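Brulell Wipe-Clean Tablecloth, Checkered

I've been selling table linens for 17 years and I still get a little silly over a good wipe-clean cloth. I put one on my own kitchen table last September, meaning to swap it out for something fancier when company came, and it's still there. Company has come and gone. My brother-in-law spilled a whole gravy boat on it!

So, what you're getting. It's a coated cloth with a soft backing, hemmed on all four sides, and it comes in squares and rectangles (sizes are in the drop-down). The coating has a nice shine to it without being so slick that your plates go sliding. It's heavier than the thin party-store kind, so it hangs properly over the edge and doesn't lift every time somebody opens the back door.

The check I reorder most has white squares and grainy tan ones, with little cups and flowers and sweets printed all over it. I thought it would be too busy. Then Rosaura Quispe, who packs our orders, took one home for her craft table and talked me into a bigger order, and she was right, it hides crumbs like you wouldn't believe. 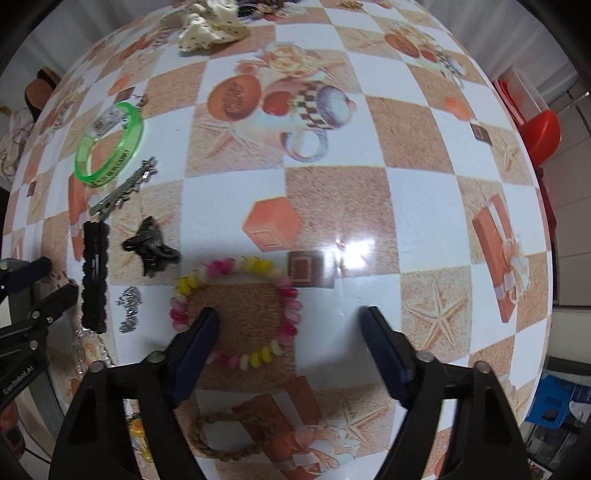
The tan and white check, with a beaded bracelet on it.

Cleaning is a damp cloth and a drop of dish soap. For dried-on stuff, lay a wet rag over it while you do the rest of the dishes and then wipe. Please don't use bleach or those scrubby white sponges, they take the shine right off and I can't do anything for you after that. No washing machine either. Hot pans need a trivet – I mean it, the coating will mark.

It will have fold lines when you open the package. Everybody writes to me about the fold lines! Spread it out in a warm room overnight and most of them drop out by themselves. If one is stubborn, turn the cloth face down and go over the back with a hair dryer on low, keeping it moving. When you put the cloth away, roll it around a cardboard tube and you won't have to do this again.

Picking a size: measure your table and add 9 inches on each side for the drop. If you have kids who like to pull on things, go shorter. For round tables, email me and I'll tell you which square works best, but the corners will hang lower and some people don't care for that.
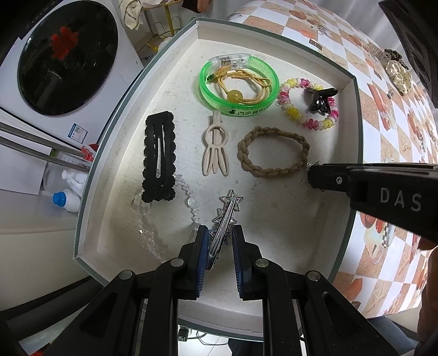 We also carry the Vivine, and I get asked about the difference a lot. Vivine is thinner, folds up smaller and costs less, so it's the one I'd take on a picnic. For a table that gets breakfast, homework and dinner every day, I'd spend the extra on the Brulell. The two don't match exactly in color, so don't buy one of each thinking you'll push two tables together (Kevin Sotelo, sorry again about your graduation party).

Returns are fine within 2 weeks if the cloth hasn't been cut. You can open it and try it on the table, just fold it back up the way it came. Cut lengths are final sale.

Orders in before noon usually go out the same day from our Clisamthorpe shop. Local pickup is free, ring the bell at the side door.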